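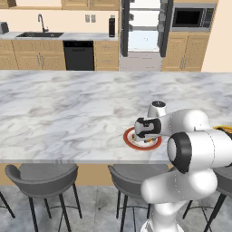
Simulated kitchen, arm above the red-rimmed plate at the island.

About the Kevalside workshop

Kevalside is a shared workshop with a small group inside it that builds and programs robot arms. The workshop came first. The arm group started when Coralie Hoani cleared the bench nearest the compressor and asked if anyone minded her keeping it. It has 4 regular members and meets in the evenings, usually from seven.

What we build

Our current machine is called Podell. It is a single arm on a fixed base, with a two-fingered gripper, intended for light work at a kitchen counter: plates, cups, small items of food. The joints are bought in. The base plate, cable guides and wrist bracket were made here, and the bracket is on its second version after the first one flexed under load.

The arm in the simulator is a stand-in model with smoother casings than ours. The control code does not depend on the casing shape, but the collision shapes do, so these are kept in a separate file and swapped before anything is run on the hardware.

How we work

Every motion is written and tested in simulation first. Our kitchen model has a marble-topped island, bar stools, a run of wooden cabinets and a sink on the back wall. We use the island for most tests. Approaching a plate from above is the standard exercise, and new members begin with it. The rim matters more than people expect: a gripper that comes down a few millimetres low will tip the plate instead of clearing it.

A motion is moved to the real arm after 3,000 simulated runs with varied plate positions. Failures are logged by cause, and the log is read through at the start of each session. Runs on the hardware are made at reduced speed with one person at the stop button and one at the keyboard. We do not run the arm with one person in the building.

Domingo Domínguez maintains the simulator and the logging tool, which we call Kettani. Coralie looks after the mechanical side and the parts store. Grasp planning is shared, and is at present the slowest part of the project.

The space

The workshop has 31 members in all. Facilities open to everyone are a lathe, a pillar drill, two printers and an electronics bench with a bench supply and a scope. The arm bench is bookable when the group is not using it, but the arm itself must stay isolated at the wall.

Earlier projects

Nimska, our first arm, had three joints and belt drives. It could lift an empty cup and put it down again almost every time. It has since been taken apart, and its motor drivers are in use on the printers.

Visiting and joining

Visitors are welcome on open evenings. The workshop is closed in August. No experience with robots is needed to join the arm group, though some familiarity with either code or hand tools will help. Ask at the front bench for an induction form.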